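### 4.2 Relief pitching and late-inning workload

The sample covers 3032 relief appearances made by pitchers of the 16 clubs in the Stondmont League. Appearances of fewer than two batters were kept, as Demissie and Hourani found that leaving them out hides the heaviest use of left-handed relievers. Rest was measured in full days between outings, and a doubleheader was treated as a single day.

Pitchers used on three days in a row gave up more walks in the third outing than in the first. The effect was clearest at Olville, where the closer was often called upon in the eighth inning - a practice the club dropped in August. Strikeout rates changed little. For the 31 pitchers who also made a start during the season, the pattern was weaker and may reflect longer rest between outings.
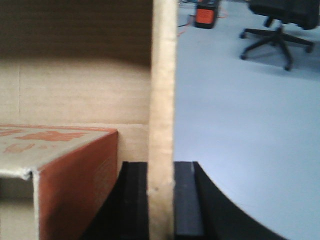

**Figure 2.** Cardboard box and floor, with gripper fingers.

Park effects were handled with the Domański adjustment, applied separately to day and night games. Removing it did not alter the direction of any result reported in this section, although the estimate for walks became less precise.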